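Visit to the Prostthorpe Returns and Packing Center

Posted Tuesday, April 21, 2026

The spring visit went to Prostthorpe this year, to the returns and packing center that Durrani runs in the old carpet warehouse by the rail spur. We had asked for a date in November and were turned down because of the holiday season, when the building is closed to outside groups. April was a better choice in the end. The floor was busy enough to be worth seeing and quiet enough that staff could stop and answer questions.

The bus left at 7:30 and we were through the gate a little after nine. There were 13 of us. Visitors sign in at a trailer outside the main door, put on a vest, and leave bags in a locker. Bring a quarter for the locker. You get it back. Open shoes are not allowed, and one member had to borrow a pair of work shoes from the front desk.

The tour started in receiving. Durrani handles goods for small online shops that have no warehouse of their own. The largest client is Tivetach, which sells household supplies and snacks by mail. Inbound goods come on pallets or in mixed cartons, and mixed cartons take much longer. A full pallet of one item can be booked in with a single scan. A mixed carton has to be opened, sorted, and matched line by line against the sender's list. If the list is wrong, the whole carton goes to a side shelf until the client answers an email. The shelf was nearly full when we saw it.

Our guide said the center now stocks 3371 separate items. Storage is arranged by how often a thing is ordered and has nothing to do with what kind of thing it is, so dish soap can sit next to birthday candles. The fastest sellers are kept between knee and shoulder height, close to the packing benches. Slow sellers go up high or to the far end. Locations are reviewed every two weeks, and a night crew does the moving.

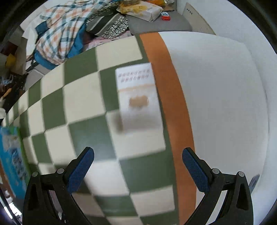 Checkerboard print with an orange stripe and a white label card.

Packaging took up most of the next hour, and several of us had come for this part. The staff divide retail packs into rigid, semi-rigid, and soft. Rigid packs are easy to stack but waste space. Soft packs fill gaps well, but barcodes on them wrinkle and the scanner will not always read them. The center's answer is to press the pack flat on the bench with the side of the hand before scanning. If that fails twice, the number is typed in by hand. Typed entries are checked by a second person at the end of the shift.

We asked about imported goods, where the outer printing may be in a language the packer does not read. The rule is simple. Packers do not go by the printing at all. Every item gets a location number, and the packer compares the item with a reference photo on the bench screen. New staff are told to look at colors and shapes first.

There are 83 packing benches in three rows. Each one has a screen, a tape dispenser, a bin of paper fill, and six sizes of box. The computer suggests a box size and the packer may overrule it. The reason for overruling has to be picked from a short menu, and the most common choice is "too tight." Paper fill replaced air pillows two years ago. The change cost more at first, and the packers we talked to had mixed feelings about it. Paper is better for heavy things and slower for light ones. It also leaves dust on dark clothing.

A good day is 4000 parcels out the door. The count for the day is shown on a board over the dispatch doors, and it was past the halfway mark by the time we reached it. Three carriers collect in the afternoon. The last truck leaves at 6:15, and anything not on it waits until morning.

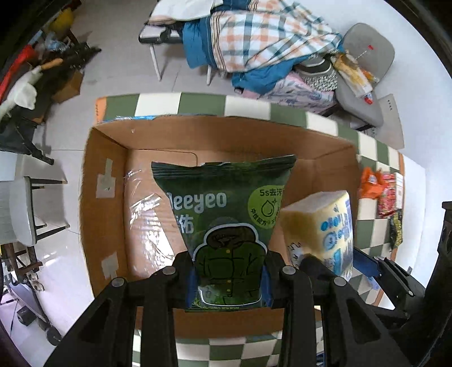

Binness Community College, Evening Program in Supply and Logistics

Returns came after lunch. Lunch was in the staff canteen and cost $6.50 for a hot plate. The chili was fine. Vegetarians should call ahead.

The returns room is smaller than most of us expected. Every returned box is opened on a table and its contents checked against the original order. Items are graded A, B, or C. Grade A goes back into stock the same day. Grade B has a damaged outer pack but a usable product, and it is sold by the case to a discount dealer. Grade C is thrown out or recycled. Liquids and powders with any opening in the pack are Grade C without discussion. Clothing care products and cleaners make up a large share of this group, mainly from leaks in transit.

Cartons in good shape are kept and used again for Grade B goods. Old labels are covered with a blank sticker, and loose tape is trimmed off with a safety knife. Plastic film is baled on site and sold. The baler was down for service on the day, so we saw it but did not see it run.

Questions at the end were mostly on jobs. The center hires twice a year, in spring and early fall. Shifts are eight hours with two paid breaks. A forklift license is useful but the company will pay for the course after three months. Two inventory positions were open, both on evenings.

We were back on the bus by 3:00. Students taking the visit for credit should hand in the two-page write-up at the program office by the end of next week. Receipts for lunch can go in the same envelope.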